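Cookie banner covering the "add to basket" button on phones

Forum: Front end and templates
Started by wrenandfelt

wrenandfelt
Evening all. I run a small craft shop site and I've been using the Flurnov template since January. It was a free download and I've changed the colours, swapped the fonts and left the rest well alone. On my laptop it's lovely. On my phone the cookie banner sits right on top of the "add to basket" button, and if you don't close the banner you can't tap anything underneath. Two customers have emailed to ask whether I'm still selling things, so I suspect there are plenty more who just went away.

I've tried making the banner text shorter. It helped a bit in landscape and did nothing at all in portrait. Is there a setting for this somewhere, or am I going to have to learn CSS?

kettlebyte
You are going to have to learn four lines of CSS, which isn't so bad! Both the banner and the basket bar in Flurnov are position: fixed with bottom: 0, so they're fighting for the same strip of screen. The banner wins on z-index.

Quickest fix is to put the banner at the top on small screens. Inside a media query for narrow widths, set top: 0 and bottom: auto on the banner. Done.

Stikadside
Please don't put it at the top. It'll cover the menu instead and then people can't find their way around OR see your logo. I did exactly this on a client site and had it back down at the bottom within a day.

kettlebyte
It covers the menu until they press a button. Then it's gone. At the moment it's covering the one thing that makes money.

Stikadside
But it doesn't need to cover either of them. Take the basket bar out of fixed positioning and let it sit under the product price like a normal button. Sticky bars are a fashion and they eat half the screen on a small phone.

wrenandfelt
I quite like the sticky bar though :( Some of my product descriptions go on a bit (my fault, I do love a description) and it means people don't have to scroll all the way back up.

Volker Janssen
You can keep both. Wrap the banner and the basket bar in one container, make the container fixed at the bottom, and use display: flex with flex-direction: column. The banner then sits on top of the basket bar and pushes nothing off. When the banner is closed the bar is still where it was.

You'll need to edit the footer file as well as the stylesheet, because at the moment the two bits of markup are in different places. In my copy of Flurnov the basket bar is in the product page and the banner is loaded by a script at the end of the body. Are you using the banner that came with it, or an add-on?

wrenandfelt
An add-on, Grotuva. The one that came with it only had an "OK" button and I was told I needed a "no thanks" as well.

Volker Janssen
Ah. Then the container idea is more trouble than it's worth. Grotuva writes its own markup into the page after loading and you can't easily choose where it goes.

kettlebyte
So we're back to top: 0, then.

Stikadside
We are not back to top: 0.

jgerlach
Hello, first post here, I hope it's all right to jump in. I had this same clash on my own site, different template but also Grotuva. What I did was leave the banner where it wanted to be and lift the basket bar above it while the banner is open. Grotuva adds a class to the body when it's showing. On mine it is called gr-open, but look in the inspector to be sure, as I'm on version 3 and it may have a different name in yours.

Then in your own stylesheet:

.gr-open .basket-bar { bottom: 22vh; }

The 22 is only what suited my banner. Yours may be taller or shorter depending on how much text you've got, so play with it. When the banner closes, the class goes and the bar drops back down.
Jannik Gerlach

kettlebyte
That's neat, but a fixed number will break as soon as somebody has large text switched on. The banner grows and you've got the overlap again.

jgerlach
Yes, true. I put a max-height on the banner and overflow-y: auto, so it scrolls inside itself if the text gets big. Not beautiful but it's held up so far.

Stikadside
I can live with that one. Still think the sticky bar should go.

wrenandfelt
Right, I've had a go and it WORKS. The class was gr-open on mine too. I had to go up a bit from 22 because my banner has a link to the privacy page on its own line. I've tried it on 3 phones (mine, my sister's and a very old one from the drawer) and I can tap the basket on every one of them. Thank you so much, I could hug you all, even the two who are bickering.

Since I've got you here – the product photos. On the phone view the template crops them square and I can't work out whether that's CSS as well.
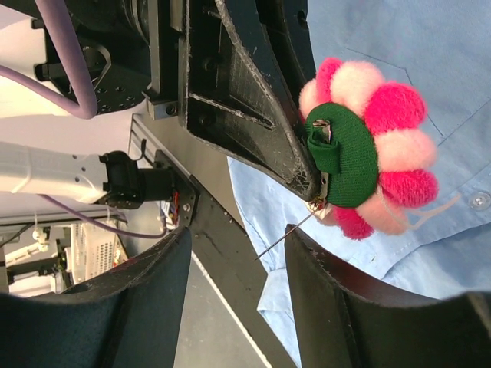
Pompom flower pincushion, pinks with a green middle

kettlebyte
Pretty! Yes, that's CSS too. Look for object-fit: cover on the product images and change it to contain. You'll get the whole photo with a bit of blank space at the sides or top.

Stikadside
Or leave it on cover and use object-position to choose which part stays in. With contain your product grid will look ragged, all different heights of white.

kettlebyte
I knew you were going to say that.

wrenandfelt
I'll try both and see which I can stand. Is it safe to put all this in the custom CSS box, or does it get wiped when the template updates?

Volker Janssen
The custom box survives updates. Anything you changed directly in the main stylesheet doesn't, so if you did your colours in there, copy them out before you press update. I lost a whole evening's work that way when I was still using Brandes.

wrenandfelt
Oh no. I did do my colours in there. Off to copy them out now!

marrowfat_dan
Same problem here with Grotuva, but on mine the class goes on the html tag and not the body. The line from jgerlach works just the same. Might save somebody some head scratching.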